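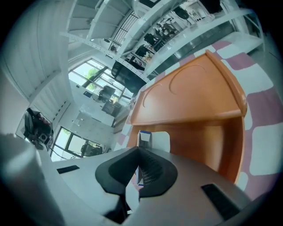
Most advice on repainting old wooden furniture assumes you have a weekend, a spray gun and no doubts. I have none of the first two. The usual tip is to put the new colour straight over the old if the surface "feels sound", and I don't believe it. A glossy orange top with a curve to it, and shallow arcs cut into the upper panel, is the sort of thing that shows up every shortcut. Paint slides off the gloss and pools in the grooves.

So this is how I do it, slowly.

Wash first. Warm water and a drop of washing-up liquid will do. The special cleaners they sell at Farina cost more and I can't see what they add.

Sand by hand. Start with 90 grit only if the old paint is flaking, otherwise it leaves scratches you will spend an evening regretting. Fold the paper over a bit of string for any grooves. If the paint could be old enough to contain lead, don't dry sand it at all. Test it first.

Wipe off the dust with a damp cloth and leave the piece overnight. The tin will say an hour. I have seen what an hour gets you.

Prime with two thin coats. "Paint and primer in one" may work on bare pine, but I tried it on a bedside cupboard in June and could lift it with a fingernail by the end of the month.

Then the colour. Brush into the recesses first, flat parts second, and go easy near rounded edges, where drips like to gather. Two coats again, sometimes three over orange or red.

Carmela Sartori, who runs the Hemstead evening class, says to wait 9 days before putting anything heavy on a painted shelf. I thought that was fussy until a lamp base took a ring of paint with it. I now wait the 9 days.

Wax is optional. I skip it.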